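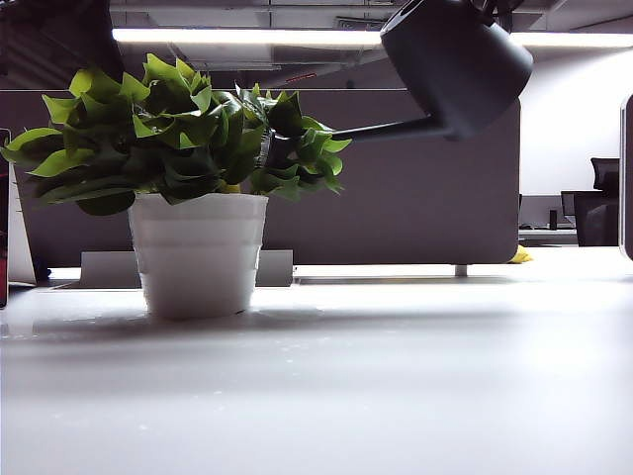
The spout problem

Getting the can off the desk was the easy part. Planning a grasp on a fat gray cylinder - solved in March, barely touched after that. The spout is what eats the weeks. Long, thin, and the planner at Zendlow has to know where the tip is while the gripper sits way back up above the body.

"Tip error is wrist error times the lever arm," says Nazmiye Kaplan, who writes the controller. Small slip in the grasp, big miss at the pot. Her fix: stop trusting the grasp. Esik, the team's perception stack, re-estimates the can's pose after every lift and hands the planner a fresh tool frame.

Then the leaves. Glossy, overlapping, all those greens. Depth comes back full of holes, and the old collision checker treated the whole plant as a brick. No path in. Bayu Teoh split the map in two - hard stuff (pot, desk, partition) and soft stuff the spout is alowed to brush. Planning failures dropped from 983 to 16 over the same 1452 logged starts.

Tilt is still hand tuned. Nine parameters in a config file, and Kaplan wants them gone. Teoh wants them left alone untill the next release. They've been having this argument over lunch.

The plant's artificial, so overwatering isn't on the bug list. Spout in the wrong clump of leaves is. Ticket's still open.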